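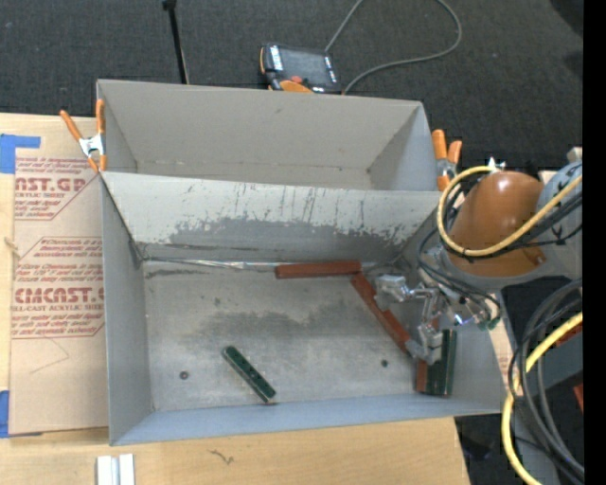
Sloped dividers are a pain to fit, and I wish I'd known that before I drew one into my plan. The Tritodero project asked each of us to make one useful container for the shared workshop, out of sheet material, and then keep a record of how it stood up to being used. I went for a grey bin in two parts, a narrow one along the back and a big one in front, with a slope between them. The slope is where all the work went, and it's also where nearly all the wear has gone. You get dark smudges right along the middle and over to the right, while the floor has mostly just picked up a big faint stain. The orange spring clamps at the corners are brilliant, by the way, and I'd put them on any bin like this without a second thought.

The idea came from the scrap shelf at the back of the workshop. Bits of wood and old green strips all got dropped into one deep crate, and if you wanted a short piece you had to tip the whole lot out on the bench. I wanted something shallow enough to see into, with a flat floor and sides you could reach over without scraping your wrist. Ghada Nseir asked why I didn't just buy a storage tub from Jirkley and be done with it. Fair question! The tubs they had were all rounded at the bottom, so long pieces rocked about, and anyway the whole point was to make the thing.

My first drawing had a floor 437 mm long. That didn't fit the sheet I had once the sides were folded up, so I brought it down to 400 mm and kept everything else the same. I cut a test version in March out of cereal packets (very wobbly, but it showed me the divider was going to be the awkward bit). If you cut a sloping panel to the same height as an upright one it comes up short, because it has further to travel. I know that's obvious. I still did it twice.

For the real one I marked out on the back of the sheet, scored the folds with a blunt knife and went slowly. The sides went up fine. The divider I trimmed a little at a time until it sat down on the floor without bowing. Then came the seam. Glue alone left a gap you could slide a fingernail into, and dust got into it straight away, so I ran clear tape along the bottom where the slope meets the floor. It isn't pretty, and the light catches it, but it has stayed put.

Paint was two coats of a grey called Canura that was already in the cupboard. I liked the colour because wood shows up well against it, and so does dark green if the light is decent. What I hadn't thought about was scuffing. The finish is quite soft and every piece that slides down the slope leaves its mark. I wiped it with a damp cloth after the first week and that mostly spread the dirt around -- so I stopped wiping it and started writing down where the marks were instead. 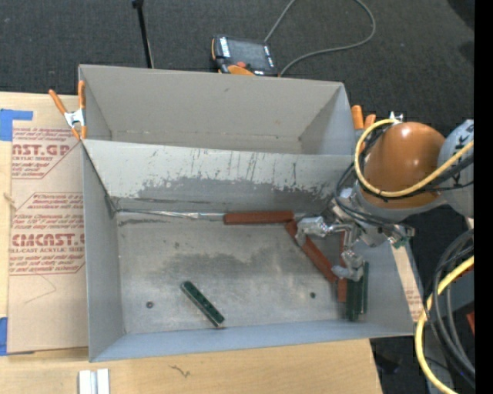

Tatiana Ondrejka reckoned the back part was too narrow to be any use, and told me so at the December 2021 review. She said people would throw everything in the front and leave the back for dust, and that I'd have done better with one big space and a loose tray. I argued at the time, but my notes are on her side. Long reddish-brown pieces end up in the front every time, lying along the foot of the slope or slanting off to one side, and the green strips go in with them. Four of my test sheets in a row have nothing written down for the back at all.

Rawan Harb had the opposite view and liked the slope for its own sake. It does push things down onto the flat floor where you can get hold of them, and a piece lying flat against the bottom of it is easy to pick out. The ones that lean up against the right-hand wall are more annoying, as they're half standing and you have to go in from above. Taller sides make that worse. I'd knock a bit off them next time.

Other changes for a second version: a tougher paint, or no paint on the slope and a smooth sheet stuck over it. A wider back section, or none. Tape on both sides of the seam. Noemi Monti has offered me the rest of her board, which is thicker than mine, so the folds will need scoring deeper.

The wear sheets and both drawings are in the folder with the cereal packet version, slightly squashed.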